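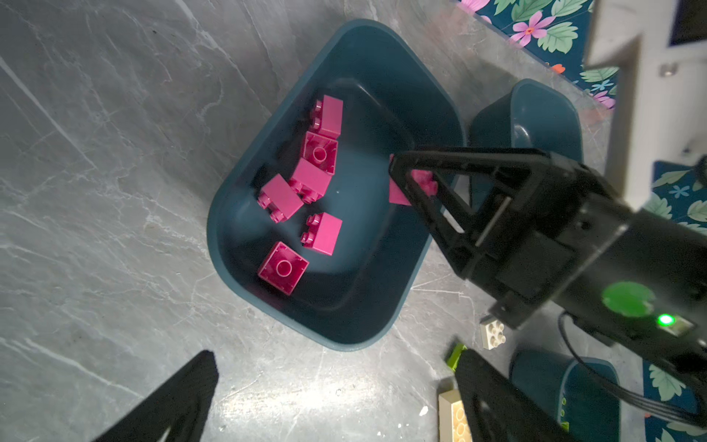

Radek Mikuš, Bohumila Tichý and Kamran Moradi
Tirkari Play Materials Group, Plirkcombe

3. Sorting large bricks by colour

3.1 Materials

The bricks were the large, chunky kind with raised round studs, taken from the Plirkcombe store of 3160 pieces. Magenta or pink, lime green and white were the main colours. We kept to teal bins so that no bin matched a brick and gave away where it should go. Each bin has a smooth rim and sloping inner walls, and bricks dropped near the side tend to slide to the bottom. They seldom land studs up. In Fig. 3 and in the bin at the head of this paper, several show their hollow underside.

3.2 Layout

The bricks were tipped out between the bins and left as they fell. A piece lying on its side or on top of another was not straightened. An earlier layout (Moradi and Pešek) put the bricks in rows, which made the task quicker but told us little about untidy heaps. A session ended after 25 minutes, or sooner if the table was clear.
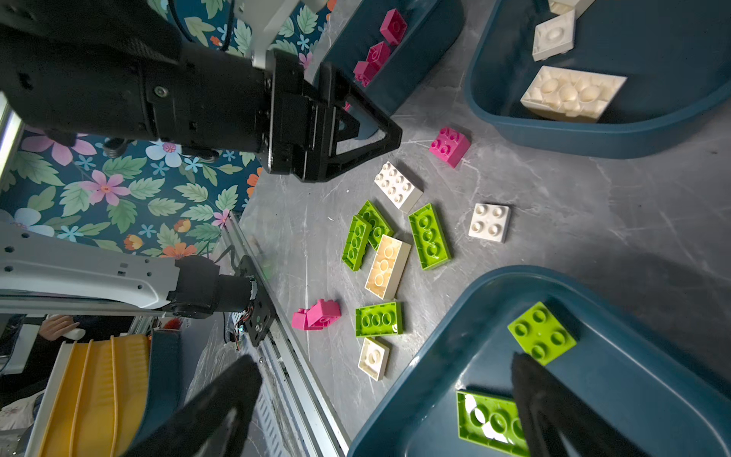

Figure 3. Green, white and pink bricks on the marble-patterned table, with teal bins.

3.3 Scoring

A brick counted as sorted once it lay wholly inside the bin for its colour. Which way up it landed was noted but did not affect the score. Cream bricks were scored as white, following Kuruc, and are listed apart in Table 4.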